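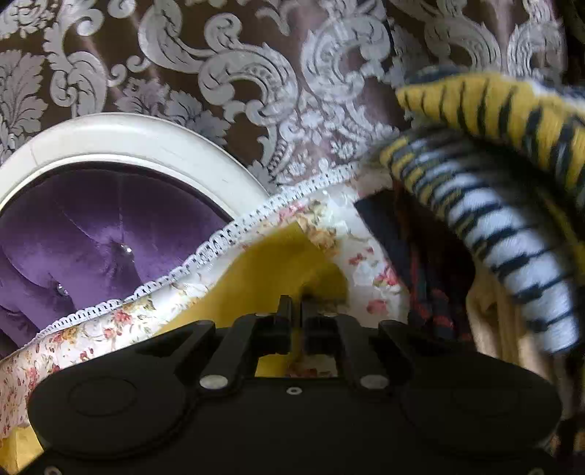 Damask, brown ground with a pale scroll motif. Tufted purple velvet at left.

1/ Some notes on reading damask, for anyone buying it by the yard or trying to match an old piece. I've spent most of the winter on this and would like it written down somewhere.

2/ Damask is a structure before it is a style. One set of warps, one set of wefts, and the figure comes from switching which of the two sits on the surface. Classic version: satin ground, sateen figure, or the reverse.

3/ A true single-color damask shows its pattern through light alone. Warp floats run one way, weft floats the other, and they reflect at different angles. Turn the cloth 90 degrees and light and dark areas trade places.

4/ Two-color damask uses one color in the warp and a second in the weft. Flip it over and you get the negative. If the back is a mess of loose floats, you are probably holding a brocade or a lampas sold under the wrong name. This is very common in online listings.

5/ Printed "damask" is a third thing. Check the back. If the figure fades out or is missing, it was printed. Fine for a cushion. Do not pay woven prices for it.

6/ Repeat size. Measure from any point on the motif to the next identical point, vertically, then horizontally. Do it under light tension on a flat surface. Measuring on a hanging drape gives you a short number every time.

7/ The repeat I was matching is 785 mm vertical. The mill sheet from Plakdale said 800. I measured it again on a second length and got 785 again. My guess is finishing shrinkage, with the sheet quoting loom state.

8/ 15 mm sounds small. Over four repeats it is 60 mm, and the seam is visibly off by the second one. Always order from the finished measurement and ask which one the seller is quoting.

9/ Half-drop vs. straight match: on a half-drop the pattern lines up with the neighboring width only after shifting down half a repeat. Waste goes up if you cut carelessly. Cutting alternate widths from two bolts helps a lot, provided the dye lots agree.

10/ Dye lots. Caron marks them on the selvage tag, Pludano on the invoice only. If you throw out the Pludano invoice you have no record at all. I learned this in June.

11/ Thread count is less useful than people think. Float length matters more for wear. Long satin floats give the best shine and snag first. For seating I would stay at a 5-end satin. An 8-end is for curtains and walls.

12/ Abrasion figures: the Hurkudness test strips I rubbed by hand showed fuzzing on the figure after more than 1000 passes – the ground still looked clean. Not a lab method, so don't quote it as one. It did tell me which face to put up on a chair.

13/ Pressing: from the back, low heat, cloth in between. Pressing from the front flattens the floats and leaves a glaze that steam only partly removes.

14/ Next to velvet, damask looks flatter than it does alone. The pile absorbs light and the satin throws it back. If you plan to use both, pin up samples of each together in the room's own light before ordering.

15/ Still open: whether the older Caron lengths were woven with a rayon weft. Burn test pending – I need a scrap I'm willing to lose. Will add it to this thread.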